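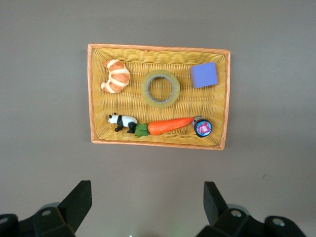
Tema 4. La bandeja de trabajo: elegir, presentar y guardar

Apuntes para el módulo de materiales de aula (0-6 años)

Empiezo por lo que más me preguntáis en tutoría: ¿cuántas cosas pongo en una bandeja? Pues pocas. Yo suelo trabajar con seis y casi nunca paso de ahí, porque quiero que se vea el fondo entre una pieza y otra y que la mano entre sin tirar nada.

La mezcla me gusta rara. Un croissant de juguete, una zanahoria, un panda, un cubo lila, un rollo de cinta adhesiva transparente... Con eso ya tenéis comida, animales, formas y algo de la mesa de la maestra. ¡Y el rollo da muchísimo juego! Es redondo, tiene agujero y se ve a través — los peques meten el dedo enseguida.

La bandeja, de mimbre y rectangular, con paredes que no sean muy altas. En la escuela de Bildale las compramos en Inditz y ahí siguen. El plástico también vale, pero a mí me parece frío.

Cómo lo hago yo: dos filas sueltas, sin alinear con regla, sobre una superficie lisa y de un solo color. Dejo 15 minutos de exploración libre y luego empiezo con las preguntas. ¿Qué se come? ¿Qué rueda? ¿Qué tiene orejas?

Para guardar, cada cosa vuelve a su caja con etiqueta. El armario de Bildale pasa de 500 piezas, así que imaginaos el lío si no.

Para la próxima sesión: traed una bandeja montada y media página explicando la selección (200 palabras, no más — que luego las leo todas).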